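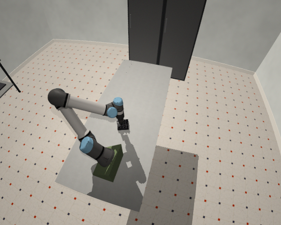 Salbridge office software catch-up – July

I'm doing the minutes again as I was last through the door, so please shout if I've got anything wrong. We started at 2.15.

Present: me (Mehrangiz Rashti), Yasaman Mahmoudi and most of the front office. Apologies from the accounts pair, who were stuck on a call.

Last month's minutes
Agreed, apart from the spelling of Sadeghi, which I've now fixed (sorry!).

Moving from Brondosero to Dovus
This took up most of the meeting. Yasaman has had Dovus on her own machine for 22 working days and she's very happy with it, mainly the search, which looks inside spreadsheets as well as letters. I had a go on her laptop and found the old lease letter straight away – I've been hunting for that since spring!

She has moved 1542 files across so far. Another 588 wouldn't convert because they were saved in the old Brondosero format, and those need opening and saving again by hand. Groans all round. We agreed to split them up by folder, and Yasaman will put a list on the shared drive with our names on it. Please don't rename anything while you're in there, as the links in the letter templates will break.

There was a bit of a debate over whether to keep Brondosero going alongside. I was for dropping it, but front office still print labels from it, so it stays until Dovus can do the same. Yasaman to ask Sadeghi, who are setting it all up for us, if there's a label add-on.

Licences
Sadeghi have quoted for 50. I thought that was far too many, but it covers the Salbridge warehouse as well, so fair enough. Agreed to go ahead.

Shared calendar
Still showing everyone's lunch twice. I've reported it again.

Training
One hour each, in small groups, mornings if possible. Bring a real document you're working on. I'll send the sign-up sheet round.

Any other business
The template with the old phone number is still being used. Please bin it and take the new one from the Letters folder.

Finished at 3.05. Next one is the same time next month, and Yasaman is doing the minutes.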